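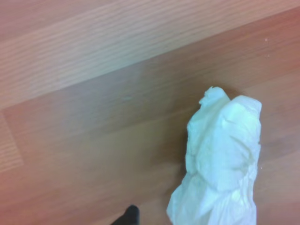

## Tissue lint and dull patches on a laminated wood coffee table

**Posted by stamevmont_renter**

The coffee table in our lounge has a wood-grain top and black metal legs. When I wipe it with a tissue I get fine specks left behind, and under the window there is a dull patch that shows at low angles. The finish is unknown. The table came with the unit. I've been using Brunden spray, applied straight to the top, then a dry tissue. Is the tissue the problem or the spray? I would prefer not to refinish it.

---

**flatgrain**

Both, probably. Tissue is short fibre and sheds as soon as it catches on anything. Spray applied directly also pools along the strip joints and dries there as a film. Procedure:

1. Clear the top completely, including magazines and remotes.
2. Dry dust with microfibre, along the strips.
3. Mix 5 mL of plain dish soap into 800 mL of lukewarm water. Wring the cloth hard.
4. Wipe, then dry at once with a second cloth.
5. Leave it bare for 6 hours.

If the patch keeps its colour but stays dull, it is residue. Repeat step 3. If it has gone white, it is moisture in the finish and soap won't shift it.
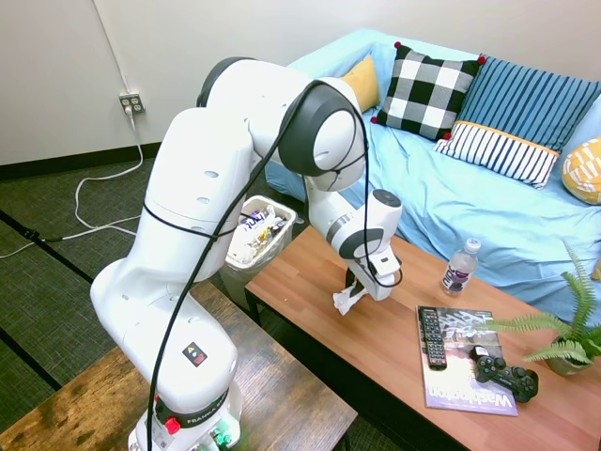
*Crumpled tissue over the table top, with the bottle, magazine and remote still in place.*

---

**weerakoon_joinery**

Agree with the above except for the drying time, 7 hours if the room is cold. Put a saucer under any pot plant.

---

**lowgloss**

I just use Flamitz wipes. No idea about the patch.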